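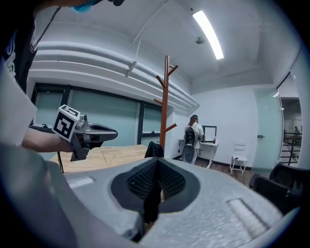

Where the coats go: entry furniture in a shared workroom
Speaker notes, Hertta Rissanen
May

Start when the door is shut. Slides are on the laptop, handout is on the chairs. Skip the company introduction if we begin late.

Opening

I work on small room layouts at Skallance. Mostly rooms that have to do two jobs: people arrive in them and people work in them. There is no lobby and no closet. You come through the door, you have a coat and a bag, and the first flat thing you see is the table.

Tonight is about the coat rack and the table, and the space between them. I will not cover lockers. Aniela Ziółkowski has the lockers talk after the break.

The standing rack

A tall wooden rack with a center pole and angled pegs is still what most people buy. It takes up little floor and needs no wall. Reddish-orange finishes are easy to find and easy to spot from the door, and a rack that can be spotted gets used.

Problems to go through, slowly:

Load. Coats all go on the side facing the door. The rack leans that way. Ask who has seen one fall over. (Wait for hands.)

Peg height. Pegs near the top are for coats. Pegs at the middle of the pole are for bags, scarves and shorter people. If a long coat goes on a top peg it covers the middle ones and you have lost them. Long coats go at the back.

Feet. Check that the base does not stick out into the walkway. I have tripped on ours.

Do not read out the Drukum price list. It is old.

The Drukum room

This was a single room with one door, used for model making in the day and a sewing class from 5 p.m. The rack stood behind the table. You had to walk around the table to reach it, so coats landed on chairs and bags landed on the tabletop. When the class arrived there was no clear surface to cut on.

We moved the rack to the door side and changed nothing else for the first 2 weeks. Coats moved over right away. Bags did not. A person with a heavy bag wants to put it down, and a peg at shoulder height is no help with that. We added a low bench with an open shelf under it. The bench cost more than the rack and I had to argue for it.

(If asked: the bench came from Kendel, item 2732. Untreated, we oiled it ourselves. The oil took longer to dry than the tin said.)

The table

Light wood, please, if people are going to draw or cut. Thread, pins and pencil marks show up on it. The drawback is that the marks stay. People rule lines straight on the top and forget them, and the next person follows the wrong line.

Cleaning a pale tabletop:
Soft white eraser first, with the grain.
Then a damp cloth, wrung out well.
Dry it straight away.
No scouring pads. They leave a dull patch that looks worse than the pencil did.

Leave a walkway behind the chairs that one person can use while another is seated. Try it with coats on. We measured in shirtsleeves the first time and it was too tight in winter.

Dark bags and dark chairs

Short point. A black bag on a black chair gets left behind. In the Räsänen studio the lost property box held 31 items when we emptied it, mostly gloves and umbrellas, but also 3 black bags that had been hanging on black chairs. They changed the seat pads to a lighter color. I have no later count for them, so do not claim it fixed the problem.

Things to try at home or at work

Stand in the doorway with a full bag and a wet coat. See where your hands want to put them. Put the furniture there.

Take the top layer off the rack once a month. Old jackets stay up there for years.

Turn the rack a little if all the weight is on one side.

Put a mat under it in winter.

Questions I usually get

Wall hooks or a standing rack? Wall hooks if you are allowed to drill. They hold more and cannot fall.

How many pegs? More than you have people. Guests, and people who use one for the coat and another for the hat.

Can the rack stand next to a heater? No. It dries out the wood and the joints get loose.

Break next. Coffee is at the back. Remind people to pick up the handout with the walkway drawing, and hand over to Aniela.

Contact: Hertta Rissanen, Skallance room layouts | © Skallance | Back to top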